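I paid for the Ravport two-arm kit myself, so you can take what follows as the opinion of someone who wanted it to be good and has had since July to find out. I'm in a shared workshop most evenings, over by the roller door, and the kit has been on my bench that whole time with people leaning over my shoulder asking what it's going to do when it grows up.

First, what you get. Two arms in white and black segments, a gripper for each, a controller board per arm, the purple cables, a bag of clips and a bag of screws with no labels. You don't get a rail or an enclosure. I bought the aluminium extrusion separately from Bradmont and put up the white walls on corner posts, partly for safety and partly because the workshop behind it is a mess of colours and I wanted a plain background for the vision stuff later on. If you're pricing this up, put 200 dollars aside for the extras. I didn't, and I was grumpy about it.

Assembly took me 18 hours, spread over more evenings than I'd like to admit. The mechanical side is lovely! The links are stiff, the holes line up, and the base plates bolted to the rail without any filing or swearing. Wiring is where the manual gives up on you. There's one diagram, it's for a single arm, and it shows the cable as a straight line from wrist to base (ha). What you need to do is leave a generous loop at the wrist and another at the elbow, clip it along the link in between, then run the arm slowly through its whole range by hand before you power anything. I had mine too tight on the first go and the left wrist kept tugging at its own plug.

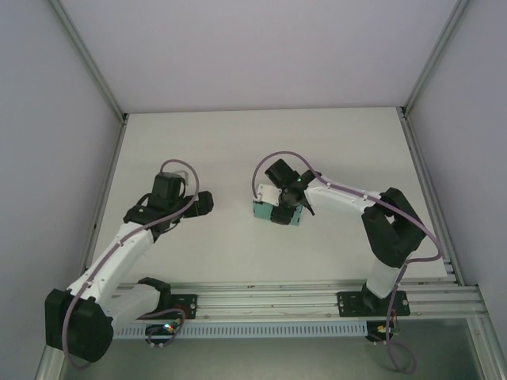 Cubes were easy, anyway. I'd set myself a target of 400 pick-ups before I touched anything harder, and once the zero positions were right I got through them in a few sittings with a cup of tea. The grippers have a nice firm close and the fingertips don't wander. The thing I like best is how repeatable the arms are when you send them back to a saved pose – I could switch off on Friday, come back the next week and carry on where I'd stopped, with only a quick check of the zeros.

Calibration itself is a bit of a slog. You move each joint to a stop, press a key, move it to the other stop, press the key again, and then you do it all over for the second arm. Fine. What annoyed me is that the two arms don't know about each other at all out of the box. You have to measure the distance between the bases and type it into a config file, and if you muck up the units (I typed centimetres, it wanted millimetres) the software will cheerfully plan one arm straight through the other. A warning would have been nice. I set a speed limit after that and left it on.

The software is the weak spot generally. Ravport's own app is fine for jogging joints and saving poses, but it froze on me often enough that I went looking for something else and ended up on Ititz, which is free and much uglier and hasn't crashed yet. The colour-coded joint sliders alone are worth the switch. You lose the one-click firmware update, so keep the original app on an old laptop somewhere.

Fabric is what I bought the thing for. I want it to fold squares for me, one arm at each side, and that's a far harder job than shifting blocks. Cloth sags, it bunches at the jaw, and the corner you were aiming for isn't where it was a second ago. With two arms you also have to get the timing right, and the delay between the left and right controllers is noticeable when you want them to move as one. I've got it down by running both through the same hub, but I wouldn't call it solved. 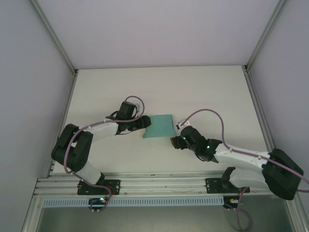
Colton Després reckons I'm blaming the controllers for what is really a fingertip problem. He had the same kit and got nowhere with tea towels until he stuck thin silicone pads inside the jaws, and he says the timing hardly mattered once the grip was decent. He also thinks I should be starting with something heavier than scrap fabric, denim or felt, and working down from there.

He may well be right about the pads. Shirley Dufour has the Zapata kit, the dearer one, and her jaws came rubber-lined, so I'm going to borrow a set and see if they'll fit. The Zapata costs 300 dollars more, though, and that would cover my rail and walls with change left over.

So, would I buy the Ravport again? Yes, for the arms. They're solid and quiet enough to run while someone's on the phone at the next bench, and I've had no loose screws so far. If you only want to shift blocks about, one arm would do you nicely and save a heap of wiring. If you're after folding like I am, get the pair, budget for the rail, and order a second bag of cable clips while you're at it. I ran out at the right elbow.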